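We use cookies to keep this site running. Accept — Manage settings

Cimo hobby rotary tool — a month on the bench

By Chepkoech Obura, June 2022

Quick one as I'm meant to be somewhere. Bought in April, 52 quid, small handheld rotary for tidying up plastic parts. Black grip, blue body, weighs next to nothing. I wanted it for burrs and holes that come out too tight — not carving, not metal.

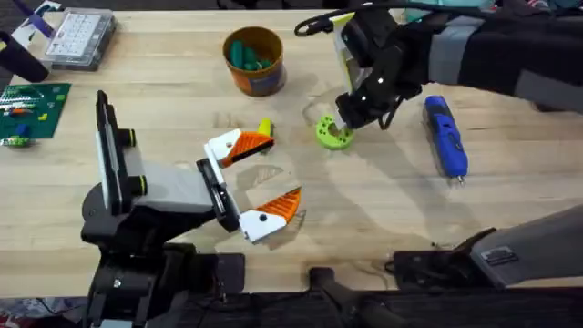
Good bits first. Starts gently. Grip is fine for small hands, and it sits flat on the bench without rolling off, which my old one did daily. The bit change is fiddly but you get used to it. Did a whole evening of notches and round holes and my wrist was ok the next day.

Less good: the charge. Box says 70 minutes, I got nearer half that with any pressure on. And teh top speed melts soft plastic if you linger. Keep it low, keep it moving, wipe the bit.

Also it throws dust everywhere. Do it on bare wood you can brush down. Mine's got scuffs and a stain or two already so I'm past caring.

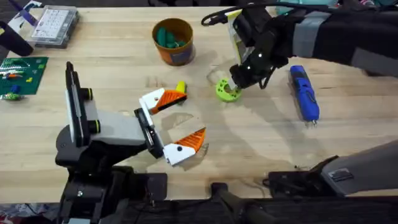
The notched green ring and the little pointed piece.

Would I buy again? Yes for light stuff. If you're cutting anything thick get a corded one, the Stestau is dearer but it dosen't give up halfway.

Comments (3)

Yamuna Rao: Same here with the battery. Mine lasted 30 mins on a good day.

Dae-han Kwak: Do the Koo bits fit it?

Chepkoech Obura: Thin ones yes, thick ones no. Didn't force it.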